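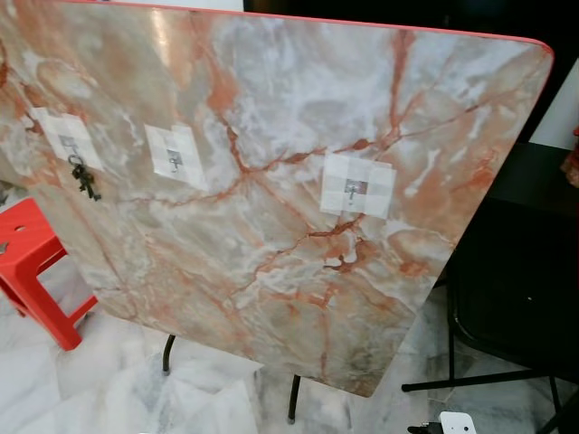 Shop notebook, no. 15, p. 59

28 Jul 2024. Open day for the Astorard arm, and I'm writing this up while I still remember it. The job on show was keys and hooks. Folding table tipped up on its side, marble pattern facing the arm, small gray hooks held on with white tape. Not pretty, but the tape is easy to redo and I didn't want screws in that tabletop!

Two people came over from Van Acker and stayed way longer than planned (they wanted to talk grippers, so of course I did too). First question was whether a shiny surface bothers the camera. I said ask me again in September.

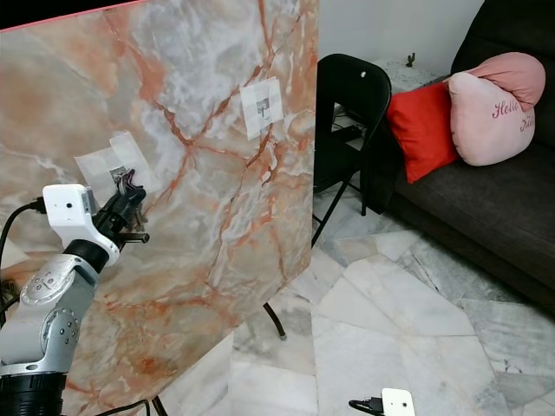 Page last changed: 28 Jul 2024

Printed markers next. I like these on plain white paper -- the orange veins are busy enough without help. One of my sheets went on crumpled and I should reprint it before we take the setup to Westia. Also want to try a steeper lean on the table, 2 notches up if the legs will hold it.

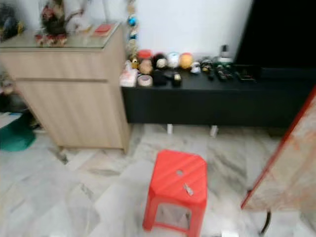

Somebody asked why we don't do this in the Brarnberg lab, and my answer was that I'd like it to work in a living room, with people's stuff sitting out and sofas in the way. Got 11 names on the sign-up sheet, which made my day. Still to do: fresh tape, new marker sheets, longer cable for the arm.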